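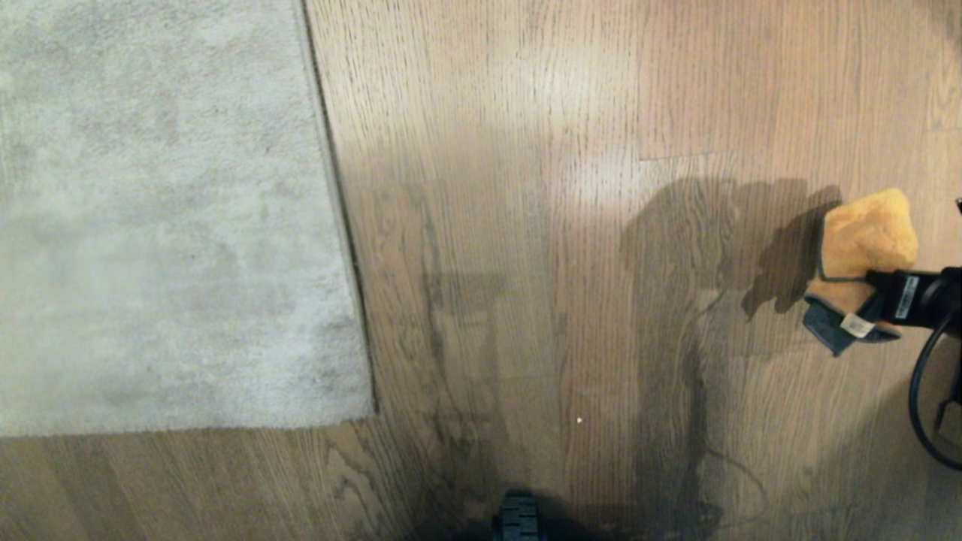
4. Setting up room by room

The Fluvik has a 13-inch path and no sense of direction, so somebody has to plan the route. These steps assume you have read section 3 and that the battery shows at least two bars. One bar will get you as far as the middle of the living room.

4.1 Before the first pass

1. Empty the dust cup. It comes empty from the factory, but if you bought yours secondhand, look anyway.
2. Slide the floor switch to HARD or SOFT. The middle position does nothing and is there for shipping.
3. Pick up coins, hair ties and small building bricks. The Fluvik will find the ones you miss and tell you loudly.
4. Plug the charging base into a wall outlet, away from radiators. Extension cords are not recommended, and neither is the outlet behind the fridge.

Note: The first full charge takes 188 minutes. The light turns green a little before that out of optimism. Leave it alone.

4.2 Rugs

1. Switch to SOFT and set the brush height to 2. Use 3 for anything you lose your toes in.
2. Start at the edge nearest the door and work in the direction of the pile. Going against it lifts more dirt and takes twice the effort, so save it for company.
3. Slow down at the borders. If the brush grabs a fringe, press STOP first and pull second.
4. Every month or so, do the back of the rug as well, with the brush roll OFF and suction on LOW. Grit works its way through and sits there grinding at the floor finish.
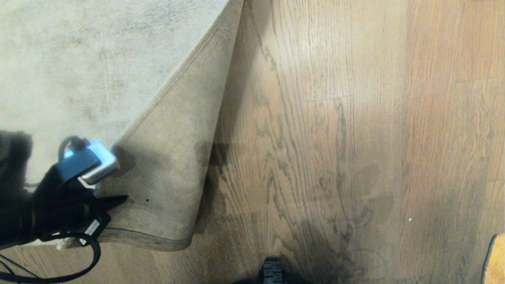
5. Vacuum the bare floor under the rug on HARD before you put everything back.
6. Let any rug pad air out for 30 minutes. Replace it if it crumbles or has started to stick.

CAUTION: Do not run the brush roll over latex backing. It will come off in flakes, and the flakes are not covered by the warranty.

4.3 Stairs

1. Detach the handle and fit the short nozzle (part 400).
2. Work from the bottom up, with the motor unit below you. Florian Riviere in our Flalemside service shop repairs a good many units that were carried the other way.
3. Hold on to something other than the vacuum.

4.4 When it stops by itself

A blinking red light means the brush is jammed. Turn the power off, flip the head over and cut away the hair with scissors – along the groove, not across the bristles. A steady red light means the filter is clogged. Rinse it in cold water and let it dry overnight. Hair dryers melt it.

If both lights are on, see section 7 and perhaps make some coffee.

Revised 6/10/26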